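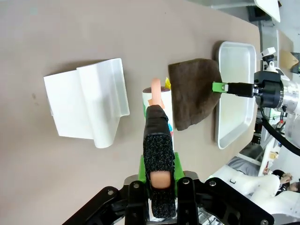 Does a donated water filter still get used once the charity has gone home?

Often it doesn't, according to the woman who runs the household filter programme at Nilach, and she would like donors to ask about it more.

News > Overseas > Interviews

The filters are in. Now what?

11/01/2020
By our overseas aid correspondent

I went to meet the programme manager at Nilach expecting the usual. The charity's December appeal told supporters that 428 homes in Gasura district now have clean water, and it said so in very large type. I have read a lot of appeals like it. I asked her first what the number meant.

"It means we delivered 428 filters," she said. "That's what we can stand behind. We have the signatures for them."

So homes with a filter in them, then, and not homes with clean water? She took a while to answer. "I'd have worded it differently. I did word it differently, and it came back from the fundraising side shorter."

She asked me not to print her name. I don't love that in a story about openness, but she spoke more freely for it, and I had the delivery lists on the table in front of me while we talked.

The filters are clay pots that sit inside a lidded bucket with a tap. They are made by Sandhu, a pottery workshop in the district town, and they need scrubbing every week or so. A cracked one has to be replaced. Under the scheme, families pay nothing for the first pot and must buy any others themselves. I put it to her that this is the point at which most schemes of the sort go quiet.

"It's the point where ours is weakest," she said. "A pot costs more than people in Nalora will spend on something that looks fine to them. You can't see a hairline crack. The water comes through faster and people are pleased about that."

Nalora is the furthest village on the list, and the only one she has been back to since the deliveries finished. She made two visits. On the second she knocked on doors without sending word first, which her local colleagues thought was rude.

"I agree with them, it was a bit rude. But if you send word, every bucket is out on the step and full when you get there. I wanted to know what it was like on an ordinary morning."

And what was it like? Roughly half of the filters she was shown had water in them, she said. Others were dry, and three were being used to keep grain in. One family had given theirs to a daughter who had married and moved away. She didn't count that as a failure and I'm not sure I do either, although it is still on the list as a home in Gasura with clean water.

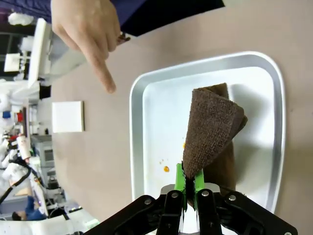
I asked whether any of this would go in the annual report. "Some of it will. I've written four pages. I don't know how many will survive."

She is more hopeful about the workshop than I am. Her idea is that Sandhu should sell replacement pots at the weekly market and keep a small sum on each one, so that somebody nearby has a reason to go on checking them. It sounds sensible. It also sounds like a plan I was told about years ago by a different charity in a different country, and when I rang to ask after that one the number no longer worked. I told her so.

"Then it may not work here," she said. "I'd sooner try it and tell people it didn't than carry on handing out buckets."

What would she say to somebody who gave money in December because of the big type? "I'd say thank you, and the filter was delivered. And I'd say please write in and ask us how many are being used, and keep asking. We get hardly any letters about that. We get a lot about whether the newsletter could come by email."

She hopes to go back to all the villages on the list before the next appeal is written. The money for the trip hasn't been agreed. I have asked Nilach's press office whether the line about 428 homes will be changed on its website, and was told that the wording is "under review". It was still there when I checked before sending this in.

Contact us | Copyright 2020, all rights reserved | Back to top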